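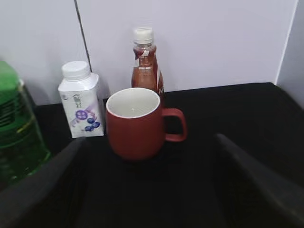
Speaker notes — Good practice for wrist-camera manipulation work
Cleltent working session on handling rules, Steltville
December 20, 2020

**Opening (keep to 3 minutes)**

Thank the host and go straight to the purpose. The handling rules were circulated in November under the title *Butex Practice Note 8*. This talk covers the sections that drew the most comment: object selection, approach, recording, and stopping. Sections on electrical safety and floor marking are unchanged and will not be presented.

Remind the room that the note applies to tabletop cells with a single arm. Mobile bases are covered separately.

**Section A. Objects on the table**

- Every object in a cell must be entered on the object sheet before the arm is powered. The entry gives the type of container, whether it is sealed, and what it holds.
- Household items are permitted and encouraged. A mug and a drink carton present very different surfaces to the fingers, and a program that has met only test blocks has not been tested.
- Containers with liquid stay capped. An open vessel such as a mug must be empty when the arm is enabled.
- Glass requires written approval from the cell supervisor.

Pause for questions on approval. Oda Rustad asked for a form, and the form is now Annex 2 of the note. Do not open the discussion on ceramics again; the answer is that ceramics are allowed within the height limit.

**Section B. Spacing and approach**

The height limit for lifting breakable items is 115 millimeters above the table surface. Repeat the figure, as the first draft carried a different one.

Neighboring objects may stand close together. Crowding is a legitimate test condition. The operator must, however, declare it on the run sheet, and the approach speed must be set to the reduced value before the first motion. Reduced speed applies to the whole run and may not be lifted partway through.

A tall bottle beside the target is treated as an obstacle even when it is not part of the task. The planner should hold it in its model for the full run.

**Section C. What the wrist camera can and cannot support**

Slow down for this part. It is the section most likely to be misread.

At close range, a label may fill the view and lose its sharpness. Large print can remain readable while small print beside it goes soft. The rule is therefore that identification is made at the standoff position and carried forward. No program may reverse an identification on the basis of a close view alone. 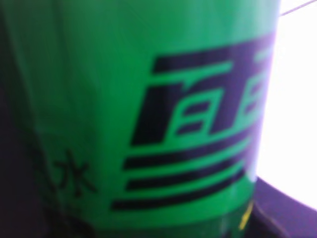 Marin Dervishi objected in writing that this rule is too strict: a close view is sometimes the only one in which the brand mark can be read at all, and throwing it away wastes good evidence. The drafting group accepted part of the point. Close views may now be used to confirm an identification, and a conflict between the two views is grounds to stop and return to standoff.

Bright backgrounds are the second concern. Exposure should be fixed before the run and noted. Automatic exposure is permitted only where the run sheet says so.

**Section D. Records**

- Each run carries a number, an operator name, and the object sheet in force.
- Runs that end early are kept. Deleting them is a breach of the note.
- The Ahuja archive holds 2346 runs under the old numbering. These will not be renumbered — Archana Bisht will publish a lookup table instead.

**Section E. Stopping**

Any person in the room may stop the arm. No reason need be given at the time. The reason is entered afterward, in plain words, by the person who pressed the button.

After a stop, the operator inspects the fingers and the target by eye before re-enabling. A camera check does not replace this step.

**Closing**

Written comments go to Sunita Pandey. Comments should cite the paragraph number and propose wording. If time remains, take questions on Section C first. Slides for Annex 2 are at the back of the deck.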